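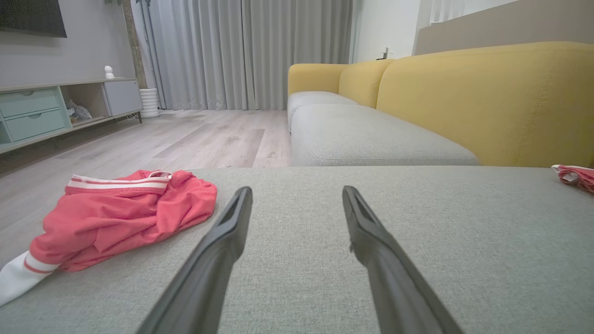
Gamodach replacement finger pair

I sell these because I wore out my own set! My old left finger stuck half closed on a shirt hem and the arm kept pulling, so please read the recall note from January 20, 2018 before you order. Pairs under serial 957 need the new spring.

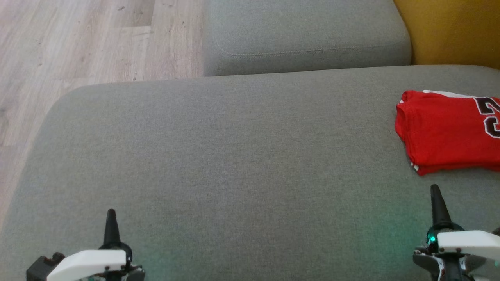
Photo: Mavis Tran / Hirkholm

Fitting takes 2 screws a side and 11 minutes if you're me. Power off first (I didn't, once).
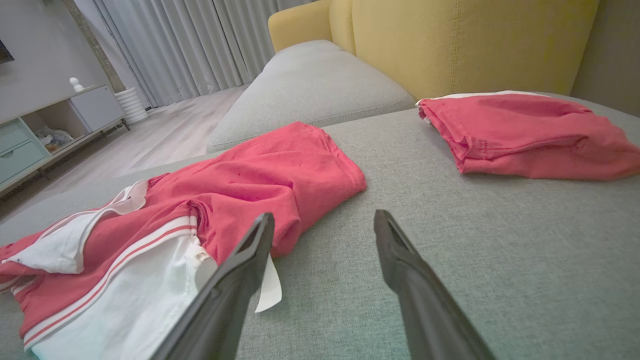 Snagging is still my biggest worry with laundry. Set the grip limit to 9 and go slow near anything that dangles, like the little white tag on those red clothes.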